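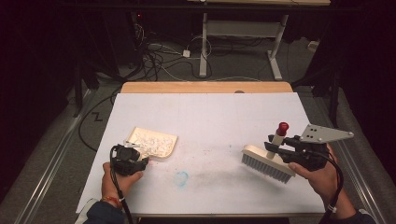 Garden > Plants > Annuals > Sweet peas > Tusten

Article History Related plants Growers

Tusten is a strain of climbing sweet pea sold mainly as mixed seed. It is usually credited to Flora Ritchie, a seed grower at Troncoso, although the only account of its origin is her own, printed on the back of an early seed list. The list gives no parent plants, and later claims that Tusten came from an old heirloom line rest on nothing firmer than catalog copy.

Description

Plants climb by tendrils and need netting or brush. The flowers are pink, lilac and off-white, carried on stems long enough for cutting. Seed sellers call the scent "exceptional," a word they also use for most other sweet peas. Growers who have raised it beside common mixtures tend to describe the scent as good and the colors as hard to tell apart from those of its neighbors. How far Tusten counts as a distinct strain is therefore open to question.

Claims about heat

The best-known claim is that Tusten keeps blooming through hot weather. It seems to trace back to a trial at Ekow, where 462 plants were grown in one season. The report says that flowering went on "well past June" but does not say how many plants were still in bloom, and no other variety was grown for comparison. The beds were also shaded in the afternoon, a detail missing from most retellings. Sweet peas in general last longer with cool roots and regular picking.

Germination

Packets from the seed house Prirkeo promise that soaking is unnecessary. In a small test by a garden club, 100 seeds were soaked overnight and 100 were sown dry. The soaked seeds came up a little sooner, but the final stands were much the same. The club ran the test once. Nicking the seed coat is often advised as well, with little evidence either way for this strain.

Naming

Some lists spell the name "Tustin." Seed sold under that spelling may or may not be the same plant.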